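Skerkdale Shared Workshop
Wanted: people to do chores with a gripper in hand
Posted 23 August 2023

We are building a robot arm in the back half of the workshop. It has a name (Ovach), a shoulder, most of an elbow and no idea how a household works. You, presumably, have some idea. We would like to borrow it.

The job is to take a hand-held gripper and do ordinary things with it while it records. Open a drawer. Put a sock in a basket. Press the pedal on a trash can, which you have done all your life with a foot and will now do with two plastic fingertips, crouching, with your full attention. We need 1,338 usable recordings before we let the arm try anything near the good mugs. 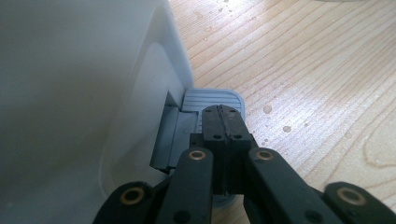 A session runs 30 minutes and you can sign up for as many as your knees allow. There is a fair amount of floor-level work on the current list, so tell us if you would like the table chores instead – folding, stacking, putting lids on jars. Left-handers are especially welcome. Everyone on the build so far is right-handed and Ovach is picking up our prejudices.

You do not need to know anything about robots. You do need to be 18 or over, able to follow a short written task card, and willing to repeat the same small action until it gets boring, then a few times more. Closed shoes, please, and tie back long hair. The grippers have pivots and the pivots like hair.

We can't pay wages. We can offer coffee, workshop credit toward bench time, and your name on the inside of the arm's cover, where it will be read by whoever has to fix it. Our whole budget for August was $700, and $200 of that went on bearings in the wrong size. If you have a use for them, mention it when you write.

To take part, send a note to Sjöberg at the Skerkdale front desk with the hours you can do and which hand you favor. The door is on the Likesex side of the building. Knock hard, the compressor is loud.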